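The Bag Test

Fiction
6 min read

Girish Dixit had sold laundry service to hotels for most of his life, and he did not believe in the arms.

"Show me a knot," he said.

Rajkumari Gautam had been waiting for him to say it. He said it every time he came up to the second floor. She had two arms bolted to a table and four cloth bags, and for most of October she had been trying to get the arms to pick up a bag by its knot and put it where it was told.

"It did the knot yesterday," she said.

"I was not here yesterday."

Sestilus did wash and fold for hotels. Guests put their clothes in a cloth bag, tied the top, and left it on the bed. Downstairs, people picked the bags off a belt, opened them, sorted them, washed what was in them, folded it, and tied it all up again. The company wanted to know whether a machine could do any part of that. Rajkumari had been hired to find out. She had told them in the interview that the answer might be no, and they had hired her anyway, which she took as a good sign for the first two weeks.

She started the run. The right arm went out over the table, came down on a bag, and closed. It had missed the knot. It lifted nothing, very carefully, and carried the nothing across to the other side.

"It thinks it has the bag," Girish said.

"It doesn't think anything."

"Then it is just like my nephew."

He stayed for six more tries. The arm got two of them. He wrote this down on the back of an envelope and went to lunch.

Omprakash Sachdeva worked the belt downstairs. He was the fastest on the floor and he had bad wrists. Rajkumari had gone down in her first week to film his hands, and he had asked her what the film was for, and she had told him. He thought about it and then moved his stool so she would get a better angle.

He came up at the end of his shift, still in his apron.

"Girish says two out of six," he said.

"Seven. He left out the first one."

"Which bags?"

"The blue ones. It's worse with the maroon."

Omprakash picked up a maroon bag and turned it over. He pulled at the knot with his thumb. "These come from the Jullon," he said. "The girls there tie it twice and push the end in. There is nothing sticking up. I don't grab the knot on these. I grab under it, like the neck of a chicken."

Rajkumari wrote down *under the knot*. She had 38 pages of notes from Hậu Lâm, who had set up the arms before he left for Asosow, and none of them said this.

"How long did it take you to learn that?" she asked.

"I don't know. I didn't know I did it until now." He put the bag back. "What happens if it works?"

"They'd put one at the head of the belt. Only for picking up. It can't open them. It can't fold a shirt, not so you'd give the shirt to anyone."

"And me?"

She could have said something about other duties. There was a sheet from the front office with a sentence about other duties.

"I don't know," she said. "Nobody's told me, and I've asked."

He nodded. "I would not miss the picking up," he said. "The picking up is the wrists. The sorting I like." He looked at the arms for a while. They were powered down now. "Put the next one lower," he said. "It comes in too high. It's scared of the table."

She stayed late and changed the approach. She moved the grip point down by the width of her finger and slowed the last part of the reach. Then she ran it until the building went dark below her, bag after bag, 173 tries, with a break in the middle for crackers. The belt downstairs saw 700 bags on a slow day.

In the morning Girish came up with his envelope.

"Show me a knot," he said. 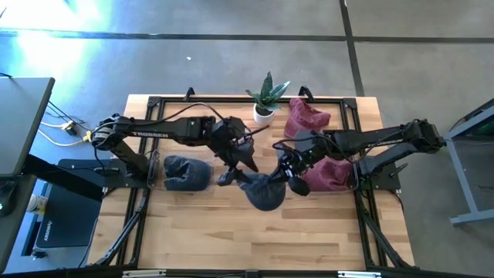 "Which color?" Rajkumari asked.

He had not expected to be given a choice. He said maroon — because he had heard about the maroon — and pulled over a chair.

"Call Omprakash first," she said. "He'll want to see how low it goes."

212 shares
9 comments

More stories
The Night Bus to Uniyal
What My Aunt Kept in the Freezer
Second Shift
A Good Year for Onions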